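Learning to sleep in a noisy street

When I signed the lease for my flat in Tresard, I visited it at eleven in the morning. I advise everybody to not do this. At eleven in the morning every street is quiet, the agent is smiling and the windows are closed.

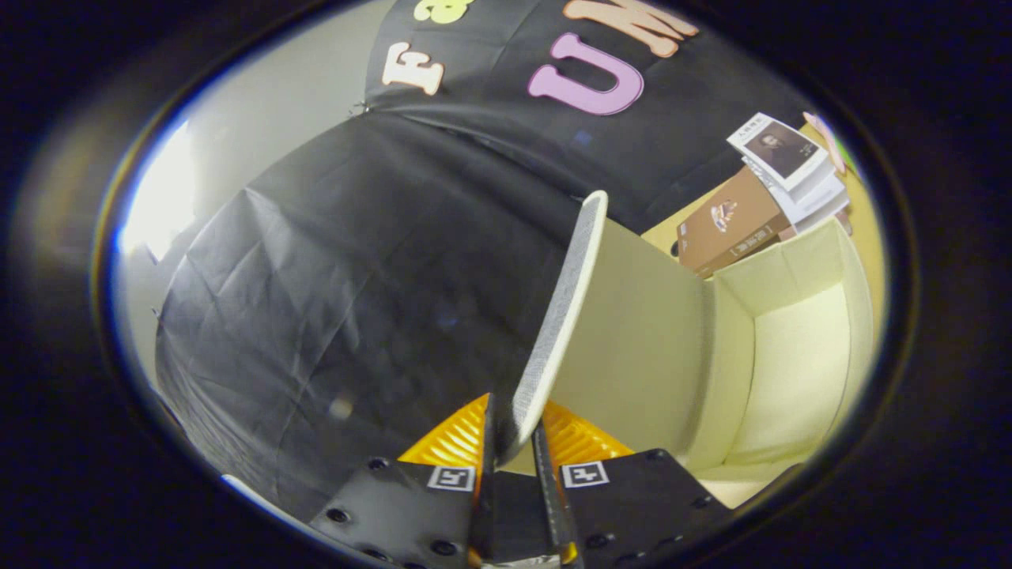 The first night I understood my mistake. Under my bedroom there is a bakery, and the bakery receives its flour at 4:30. The truck does not turn off the engine. Then the tram number 7 begins, and it makes a long sound in the curve, like somebody is pulling a chair over a stone floor for half a minute. I lay in the bed and I thought about the deposit, which was 1,278 and which I would not get back before one year.

In the village where I grew up we had a river and some dogs, and this was all. I did not know that I was a person who sleeps badly. I thought sleep was something that comes by itself, like hair.

So I began to try things. The foam earplugs from the pharmacy were good against the tram but not against the truck, because the truck comes through the mattress more than through the air. Also I heard my own heart, and I did not like it. The wax ones were better. You must warm them in the hand first, which I read on the box only after a week.

After that I bought a heavy curtain from a shop called Ramar. It was expensive and I was ashamed of the price, so I told my sister it was half. The curtain did very little for the noise. But the room became dark, really dark, and I had not noticed before how much the street lamp was disturbing me. For this I am thankful to the curtain, even if I bought it for a wrong reason.

The biggest change cost nothing. I moved the bed. It was standing with the head against the street wall, as the last tenant had it, and I had never asked myself if it must be so. One Tuesday I pushed it to the other side, next to the wardrobe. Now I cannot open the left door of the wardrobe completely and I take my sweaters out sideways. I got used to it in a few days.

I also stopped looking at the clock. Before, I woke up, I saw 3:50, and I calculated how many minutes I had until the truck. It is a very bad kind of mathematics. The clock lives in the kitchen now, and if I wake up I do not know if it is one or five. Sometimes I fall asleep again before the question becomes interesting.

I must say that there are nights when nothing of this helps. In October they repaired the rails and worked until two, with a big lamp and a radio. I read 112 pages of a novel that I did not enjoy, and the next day I put salt in my coffee at work.

My lease ends in spring and I have looked at two other flats, one of them near the park. It was very nice and had a balcony. I went there at eleven in the morning, and then I went again at five the next morning and stood in front of the door with my bicycle. A woman with a dog asked me if I was lost. There were a lot of birds, much louder than I expected. I have not decided yet.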